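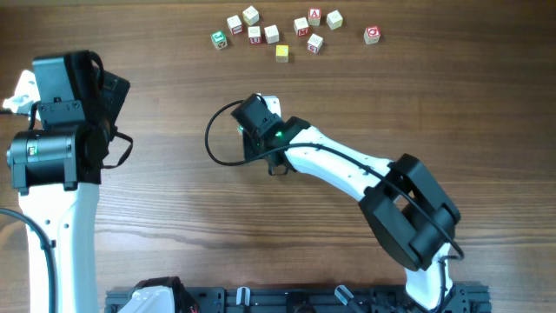
Vormachen statt programmieren

21. Februar 2020

Bei Dralton lernen Roboterarme ihre Aufgaben von Menschen. Eine Technikerin, die dort seit Mai die Aufnahmen leitet, hat uns erklärt, wie das im Alltag abläuft. Ihren Namen möchte sie nicht veröffentlicht sehen.

Gesteuert wird über ein zweites Armpaar, das die Firma intern Wadska nennt. »Ich bewege die Griffe, und die Arme am Tisch machen dasselbe«, sagt sie. »Man braucht eine Weile, bis man nicht mehr auf die eigenen Hände schaut.« Neue Kollegen üben zwei Tage, bevor ihre Durchgänge gespeichert werden.

Zurzeit geht es um kleine Buchstabenklötze, die gegriffen und abgelegt werden sollen. Die Klötze liegen absichtlich durcheinander und auch mal schräg. »Wenn ich sie immer gleich hinlege, lernt das System nur diese eine Anordnung.« Für die Aufgabe liegen bisher 482 Durchgänge vor, 106 davon wurden aussortiert. Meistens war der Griff zu hastig, oder der Klotz rutschte weg.

Ganz wegwerfen will sie die schlechten Aufnahmen trotzdem nicht. Ein Durchgang, in dem jemand danebengreift und sich korrigiert, sei oft brauchbar. »Der Arm muss ja auch wissen, was er nach einem Fehler tun soll.«

Das Führen von Hand, bei dem man den Arm direkt anfasst, hat das Team ebenfalls probiert. Für grobe Wege gehe das gut, sagt sie. Bei zwei Armen gleichzeitig werde es unpraktisch, und die eigene Hand sei auf den Kamerabildern ständig im Weg. Seitdem wird fast nur noch ferngesteuert.

Was sie am meisten stört? »Die Kabel. Man muss beim Drehen immer mitdenken, wo sie hängen.« Und die fehlende Rückmeldung – den Druck am Greifer spürt sie an den Griffen nicht, sie beurteilt ihn nach Augenmaß. Länger als 40 Minuten am Stück steuert deshalb niemand.

Die nächste Aufgabe steht schon fest: Klötze von einem Arm an den anderen übergeben.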